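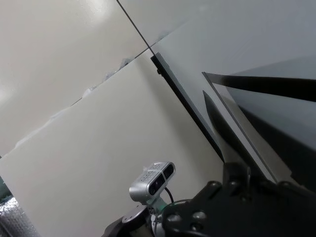 Über Wandanschlüsse wird in der Einrichtungsplanung wenig geschrieben. Die Fachliteratur behandelt Korpusmaße, Beschläge, Frontraster und Auszugslasten, und wo die Wand vorkommt, ist sie eine gerade Linie im Grundriss. Auf der Baustelle gibt es diese Linie nicht. Es gibt eine verputzte Fläche mit Bauch, eine Ecke mit 89 oder 91 Grad und eine Platte, die davor passen soll. Ich vertrete die Auffassung, dass helle Platten vor hellen Wänden der schwierigste Fall dieser Anschlüsse sind und dass man sie seltener bauen sollte, als es derzeit geschieht.

Der Grund liegt in der geringen Differenz der Farbtöne. Eine cremeweiße Fläche neben einer gebrochen weißen Wand wirkt im Musterkoffer unauffällig. An der Wand entsteht zwischen beiden eine Grenze, die je nach Lichteinfall fast verschwindet oder deutlich hervortritt. Auf dieser Grenze sammelt sich alles, was beim Bauen und Benutzen anfällt: Abrieb, Klebebandreste, kleine Ausbrüche in der Farbe. Weißliche Flecken auf Weiß sind frontal kaum zu erkennen. Im Streiflicht bilden sie eine unterbrochene Linie, und das Auge folgt ihr.

Julián Garrido hat mir vor Jahren widersprochen, als ich das zum ersten Mal vortrug. Er montiert seit langem Einbauten für Rainer und hält die Kante für eine Frage der Ausführung. Wer sauber abklebe, das Band im richtigen Moment abziehe und die Fuge nicht überfülle, bekomme auch Creme an Weiß ordentlich hin. Für den Tag der Übergabe stimme ich ihm zu. Mein Einwand betrifft die Zeit danach. Eine Kante wird gestoßen, abgewischt, nachgestrichen und wieder gestoßen, und die Nacharbeit übernimmt selten derselbe Monteur.

### Die Fuge als Bauteil

In den meisten Leistungsverzeichnissen, die ich zu sehen bekomme, steht die Fuge unter »Nebenleistung«. Das halte ich für falsch. Eine Fuge hat eine Breite, eine Tiefe, ein Material und eine Lebensdauer. Sie nimmt Bewegungen auf, die bei Trockenbauwänden im Winter anders ausfallen als im Sommer. Sie gehört als eigene Position mit eigener Zeichnung in die Unterlagen.

Für den Umbau in Jendcombe haben wir das erstmals durchgehalten. Die Wandabwicklung erhielt für jeden Anschluss einen Detailschnitt, auch dort, wo der Bauherr meinte, da sei doch nichts. Ausgeführt wurde eine offene Schattenfuge von 8 mm. Sie ist dunkel, sie ist gerade, und sie verzeiht eine Wand, die auf 2494 mm Länge um 2 mm aus der Flucht läuft. Mit überstrichenem Acryl wäre diese Abweichung als keilförmiger Streifen sichtbar geblieben.

Ihor Stelmakh, der die Ausführung geprüft hat, fand die Schattenfuge zunächst zu hart. Er bevorzugt den ruhigen Übergang, bei dem Platte und Wand optisch ineinanderlaufen. Ich verstehe den Wunsch. Er setzt allerdings einen Untergrund voraus, den man im Bestand praktisch nie antrifft, und einen Nutzer, der keine Stühle rückt.

### Für die schwarze Kante

Die schwarze Kante gilt vielen Planern als Mode. Auf die grifflose weiße Front folgte die matte graue, und mit ihr kamen schwarze Profile, schwarze Griffleisten, schwarze Rahmen. Ich habe das lange ebenfalls für Dekoration gehalten und korrigiere mich in diesem Punkt. Eine dunkle Kante zwischen zwei hellen Flächen leistet technisch etwas: Sie trennt Ebenen, die sonst ineinander verschwimmen. Eine cremefarbene und eine kühl graue Fläche vertragen sich ohne Trennung schlecht, weil jede die andere verfärbt erscheinen lässt. Mit einem schwarzen Streifen dazwischen werden beide als eigenständige Farben gelesen.

Dazu kommt die Toleranz. Zwei Plattenebenen, die hintereinander liegen, müssen mit einem dunklen Profil nicht mehr exakt fluchten. Der Versatz wird zum Rücksprung und sieht gewollt aus. In der Montage spart das Zeit, und zwar an der Stelle, an der sonst mit Keilen, Unterlegplättchen und Flüchen gearbeitet wird.

Gegen die schwarze Kante spricht der Staub. Auf einem matten schwarzen Profil liegt er sichtbar, auf einer weißen Oberkante bleibt er verborgen. Ich halte das für vertretbar. Sichtbarer Staub wird entfernt. Nicht sichtbarer Staub verbindet sich mit Küchendunst zu einem Film, den man nach einigen Jahren mit dem Kunststoffschaber bearbeitet und dabei die Beschichtung verletzt.

### Was der Musterkoffer verschweigt

Die Farbwahl fällt meist an einem Tisch, unter Deckenlicht, an Mustern im Format einer Postkarte. Bei Vavness liegen die Weißtöne der Frontenkollektion nebeneinander in einer Schublade, und kaum ein Kunde kann zwei davon nach dem Umdrehen wieder zuordnen. Senkrecht gestellt und neben eine reale Wand gehalten, unterscheiden sie sich sofort. Ich verlange deshalb inzwischen ein Muster in Originalhöhe, das am Einbauort steht, und zwar morgens und gegen 17 Uhr. Das kostet 69 Euro und eine zusätzliche Anfahrt. Wer dieses Geld einsparen will, soll es anderswo tun.

Auch die Software hilft an dieser Stelle wenig. Provis, mit dem wir zeichnen, rendert Wände ohne Struktur und Kanten ohne Radius. Anschlüsse sehen darin immer gut aus – und immer gleich. Wer nach dem Rendering entscheidet, entscheidet über einen Raum ohne Putz, ohne Stöße und ohne Nachmittagssonne. Für Korpusaufteilung und Laufwege ist das brauchbar. Über die Wirkung von Creme vor Weiß sagt es nichts.

### Konsequenz für die Planung

Im Leistungsverzeichnis würde ich folgende Punkte fest verankern:

- Plattenfarbe und Wandfarbe unterscheiden sich entweder deutlich oder stammen aus demselben Gebinde.
- Jeder Wandanschluss erhält eine bemaßte Fuge, offen oder mit Profil.
- Klebeband wird vor dem Durchtrocknen der Beschichtung abgezogen, Reste werden am selben Tag entfernt.
- Nachstrich erfolgt immer bis zur nächsten Innenecke. Punktuelle Ausbesserung auf der Kante ist unzulässig.

Der letzte Punkt stößt regelmäßig auf Widerstand. Malerbetriebe rechnen vor, was eine komplette Wandfläche kostet, wenn nur eine Handbreit Kante beschädigt ist. Die Rechnung ist richtig. Sie lässt aber aus, dass der ausgebesserte Fleck anders glänzt als der Rest und beim nächsten Mal ein zweiter danebengesetzt wird. Beim Projekt in Jendcombe steht der Nachstrich im Mai an, und im Vertrag ist er bis zur Ecke vereinbart.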